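Can We Please Stop Posting Our Quiet Times?

Jul 18, 2018

Okay friends, I'm going to step on some toes today, and the first toes are mine!

You know the picture. Open Bible, pretty pens fanned out, a steaming mug, maybe a sprig of something green lying across Philippians. I have posted that picture. I have posted it so many times that when I scrolled back through my feed last week I counted myself lucky my husband wasn't looking over my shoulder. And I remember one morning in particular, because I moved the mug three times to get the light on it, and then the baby woke up, and I never read a single verse. The picture went up anyway. It got 50 likes before lunch.

I've been chewing on that for months now.

I do think there's something good in sharing what God is teaching us. I learned how to mark up my Bible from women online, and when we lived in Stetemov and didn't have a church home yet, those posts were sometimes the only Christian company I had all day (besides a toddler who mostly wanted crackers). So please don't hear me saying the internet is wicked and we should all throw our phones in the lake. I like my phone!

But Matthew 6 is right there. Go into your room, shut the door, pray to your Father who is unseen. I used to read that and picture some puffed-up man on a street corner in a long robe, and I'd feel pretty good about myself. Then one day I read it with my phone propped against the sugar bowl, camera open, and oh my goodness did my face get hot.

A friend pushed back when I tried this out on her over the fence. She said the women in her group at Fortin post their reading every single day to keep each other going, and that it's the only reason she made it through Leviticus. Fair enough! If you have five women who ask you hard questions and expect an answer, that's a gift, and I'm a little jealous. I'd only say that a group text would do the same job. The minute I put it in front of everybody I ever went to high school with, I start writing for them. My prayers get better grammar. My struggles get smaller and cuter and they always seem to be over by the last sentence.

And I worry about the mom on the other end. She's got cereal in her hair and a Bible with a broken spine that she hasn't opened since Easter, and she sees my pens. I was that mom. I figured I needed the wide-margin edition and the right desk before I could start, so I didn't start, for most of a year. What finally got me going was a paperback New Testament from the church sale in Losero with somebody else's grocery list written inside the back cover (eggs, bleach, birthday candles). I kept it in the van and read it in the pickup line. Nothing about it would have made a nice photo.

So last September I quit. I didn't make an announcement about it, which was harder than the quitting, let me tell you. The first two weeks I felt twitchy. I'd read something lovely in the Psalms and my hand would go looking for the phone before I'd even gotten to the end of the verse. It bothered me how quickly I went from "thank You" to "how should I word this?"

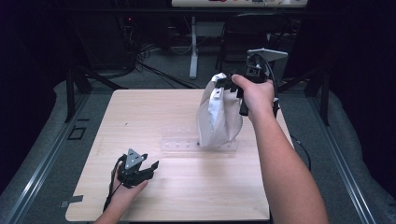
After a while it eased up. I started writing the verse on the back of an envelope and leaving it on the windowsill over the sink, and some of them I told my kids about at supper, and some I never told anyone at all. I can't explain how sweet that has been, having a few things that are only between me and the Lord. My quiet time got messier and longer. I fell asleep in it twice. I cried in it more than I had in years, with no thought of who'd see it.

I know what some of you are thinking, because I can hear it from here: you're writing this on a blog, lady! Yes I am, and I haven't got that all sorted out. I went back and forth about whether to write this post, and I'm still not certain that I don't just want you to think I'm humble now. If you want to tease me about it in the comments, go right ahead.

But would you try it with me? You don't have to swear off anything forever. The ladies at our Drevetach Bible study are doing it through the end of the summer, no pictures and no posts, and we're in the Gospel of Mark if you'd like to read along at home. Pick whatever Bible is closest. Leave the phone in the other room, and if you forget and bring it in with you, well, walk it back out and sit down again.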